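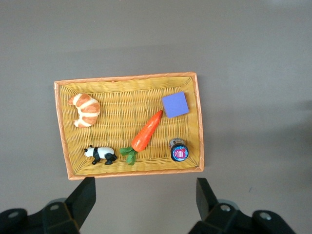 *One of our play baskets, with the toy croissant and the carrot in it.*

## About Jivine

Hello, and thank you for wandering over to this page. Jivine is a small toy library and playgroup on Ginting Lane, run from the ground floor of what used to be the Griltness drapery shop, and if you have ever walked past on a Friday morning you will probably have heard us before you saw us.

We began with one shelf of borrowed toys and a kettle. Our founder, Mawar Entili, had been minding her two nieces and noticed how quickly they tired of the big noisy things and how long they would sit with a basket and a handful of bits and pieces. A croissant became a moon, then a telephone, then breakfast for a bear. She started making up baskets for neighbours, the neighbours told their friends, and before very long there was a waiting list pinned to her kitchen door and no room left to eat at the table.

These days we have 300 baskets on loan to families and childminders, and 992 toys in the catalogue (play food is by far the most popular, and the pretend bakery things hardly ever stay on the shelf overnight). Each basket goes out with just a small number of things in it. Parents do sometimes ask if they might have a fuller one, and of course they may, but we'd gently suggest trying it our way for a week first -- children seem to settle to it better, and there is a good deal less to pick up from under the sofa.

### What happens here

Playgroup runs on Friday mornings in the front room, with space for 11 children and the grown-ups who come along with them. The baskets go out on the low tables and everyone potters from one to the next. We finish with a song and a tidy-up, in which even the smallest ones are very good at putting the carrots back, though not always in the basket they came from.

Loans are for 30 days and can be renewed if somebody has grown attached. Everything is washed and checked when it comes home. If a piece has gone missing, please just tell us -- we have a drawer of spares, and we lost a whole set of pretend eggs ourselves in March.

Our sister room at Erira opens on the same mornings and keeps the larger things, such as the play kitchens and the market stall. Your Jivine card works at both.

Do come in and have a look round. There is tea, and the pram ramp is at the side door.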